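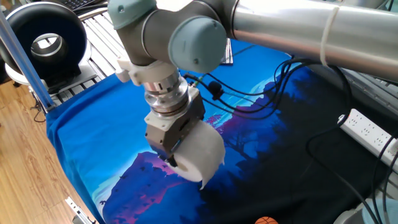

Blue t-shirt with the landscape print, spread flat on the table

How do I fold a printed t-shirt so the graphic doesn't crease? I have 2 to pack.

Sosina Gebreyes
Lay it face down, fold both sides in, then roll it loosely from the hem. Don't iron right on the print — turn it inside out first.

Wijaya
I just hang mine.

Otdale
Put tissue paper over the print before you fold. A pack of 100 sheets lasts me years.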